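Why Does a Phone Have Buttons on Its Side?

Print this page | E-mail this page

We use cookies to remember which articles you have read. By staying on this page you agree to this. OK | More about cookies

By Adhiambo Kaijage

People who sell phones love to talk about the front. Look how bright the screen is! Look how big! And then they talk about the back, where the cameras are. I have watched a lot of phone ads for this article, more than I wanted to, and hardly any of them had a word to say about the edge.

I think the edge is the interesting part. It is the part you hold. It is where the buttons live. It is also the part that hits the sidewalk first when you drop the phone, and you will drop the phone.

So let's look at the edge, and let's be a bit suspicious while we do it. When somebody tells you that a thing is the way it is "because it's better," it is fair to ask: better for whom?

A box that wants to be thin

A phone is a very flat box. The front is glass. The back may be glass, metal or plastic. Between them goes a band that runs all the way around, like the crust on a slice of bread. This band is often called the frame, and it has a lot of work to do. It keeps the front and the back together. It stops the phone from bending when you sit on it (please stop sitting on it). In many metal phones it even does part of the antenna's job, which is sending and receiving radio signals.

Here is something you can check. Find a phone with a metal frame, ask the owner first, and look for thin lines crossing the band. They look like someone drew them with a pencil. Those are strips of plastic or another material that electricity can't pass through. Radio waves have a hard time getting through metal, so the people who design phones split the frame into sections and let some of those sections work as antennas. Not every phone has lines you can see, so if you don't find any, don't tell the owner the phone is fake. A kid in my building did that and her uncle was upset for a whole evening.

Ads will tell you that thin is wonderful. I am not so sure. A thinner phone has less space inside for a battery. It can be harder to grip. And plenty of people buy a thin phone and put it straight into a thick rubber case. Then it isn't thin anymore. Who was the thinness for?

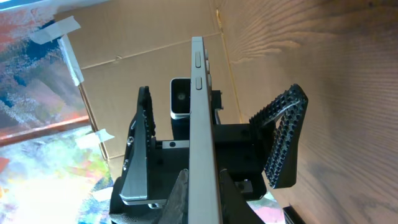

The usual answer is that thin things look new and fancy in a store, and I believe that answer. You pick up a phone in a store for less than a minute. You carry it around for years. Those are different tests, and the first one is the one that gets the money.

What the side buttons do

On a lot of phones you will find two long buttons, one over the other. On many models these are the volume buttons. The top one makes the sound louder and the bottom one makes it quieter, at least when you hold the phone upright. Turn the phone on its side to watch a video and suddenly "up" is left or right. Some phones and tablets swap the buttons around to match the way you're holding them. Others don't bother.

There is usually another button for waking the screen and putting it to sleep. On some phones it is on the opposite side from the volume, and on some it sits right next to it. If you have ever tried to turn the sound down and made the screen go black, you know which kind you were holding.

Why have real buttons at all, when the whole front is a touch screen? I asked Oi-ling Shek, who repairs phones at a shop called Plunby. She said the reason she cares about is feel. "Your thumb can find a button inside your pocket," she told me. "Your thumb can't find a picture of a button." She also pointed out that when a screen freezes, you can often restart the phone by holding down one or more of the side buttons. If everything were on the screen, a frozen screen would leave you stuck.

That sounds right to me, so I tested it. I put a phone in my coat pocket, played some music and tried to turn it down without looking. With the buttons it was easy. Then I tried the same thing with the slider on the screen, still without looking, and called my dentist.

What is under a button?

Less than you might think. Under the metal piece you press there is usually a tiny switch. Inside many of these switches is a little metal dome, like an upside-down bowl. Press on it and the dome pops flat and touches a contact underneath, so electricity can flow. Let go and it springs back up. The pop is the click you feel in your finger.

You may have seen a bigger version on the lid of a jam jar. The middle of the lid clicks when you push it, once the jar has been opened. A button dome is far smaller, and it has to do its pop again and again.

How many times? Here is where I get grumpy. I found a page for a phone accessory brand called Zineo that said its button covers were "tested for 1,000 presses." That looks like a big number! Let's see if it is. Say you press the volume buttons ten times a day. It would take you 100 days to get to 1,000. That's a little over three months. Suddenly the big number doesn't look so big. It doesn't mean the covers break after that. It only means that's how far the page says anybody went. I wrote to ask what happened on press 1,001, and I'm still waiting.

Do this with every big number you see on a box. Divide it by how much you'd use the thing in a day.

Is it "real metal"?

Phones come in silver, gold, black and plenty of colors with silly names. Silver-colored doesn't tell you much. It could be aluminum, or steel, or titanium, or plastic with a shiny coat on it.

Cuiping Jin teaches science to ten-year-olds at Firnordale, and her class has a way of making a first guess. They touch the frame to their cheek. Metal carries heat away from your skin quickly, so it feels colder than plastic does, even when both have been sitting in the same room all morning. The metal isn't colder. It's just better at taking your warmth.

It's a good trick, but I don't trust it all the way, and neither does her class. A very thin layer of metal on top of plastic can muddle the result. A phone that has been running a game is warm all over. And if the phone was in somebody's back pocket, you probably don't want it on your cheek. A magnet isn't much help either. Aluminum doesn't stick to one, and some kinds of steel hardly do, and the phone has magnets of its own inside that will confuse everything.

So sometimes the right answer is "I can't tell from the outside." Grown-ups don't say that enough.

Things to try (ask first if it isn't your phone)

Stand a phone on its long edge on a table with something soft underneath, like a folded towel. Does it stay up? Phones with flat sides are more likely to stand. Phones with rounded sides mostly flop over. Designers go back and forth between the two, and each time the ads say the new shape feels better in the hand. Both can't be the winner every time.

Close your eyes and have somebody hand you the phone. Can you tell which way is up just by feeling for the buttons? How long did it take?

Draw the edge of a phone from memory, with all the buttons and holes. Then look at a real one. Ute Ruppert, who edits these pages, has owned the same phone for four years and put the volume buttons on the wrong side. I left one out completely.

Measure how thick a phone is with a ruler, without its case and then in its case. Write down both numbers. Next time an ad says "our thinnest ever," you'll have something to compare it with.

And don't press the buttons with a pin or push anything into the small holes. One of them may be for the microphone, and another may be for the SIM tray, and from the outside they can look nearly the same.

Will the buttons go away?

Every so often somebody announces that the phone of the future will have no buttons. You'd squeeze the sides, or tap them, and the phone would buzz to pretend something had clicked. Maybe so. There is one good argument for it: a button needs a gap around it, and dirt and water like gaps. Makers use little seals to keep the water out, and seals can wear down.

But a button that moves still works with a glove on. It works for people who can't see the screen well. And when it breaks, Oi-ling Shek can often swap it for a new one. I asked her if she'd be able to fix a squeezable side. She said, "Ask me when I've seen one come in broken."

Comments (4)

Eyerusalem Asfaw
My son did the ruler test on every phone in the house and now on the TV remote as well. The case on mine nearly doubled it. I feel a bit foolish.

mr_tumble_dry
You say Zineo never answered about press 1,001. My boys took this as a challenge and started counting on an old phone with one of those covers. They got to 643 before supper and gave up. Cover is fine. Boys are tired.

Sharifi
I'm nine. My phone has flat sides and it does NOT stand up on a towel, it only stands on the bare table. I think the towel is too squishy. You should change that part.

Adhiambo Kaijage
Sharifi, I tried it again with a thick towel and mine fell over too. A thin dish cloth worked. Thank you for checking.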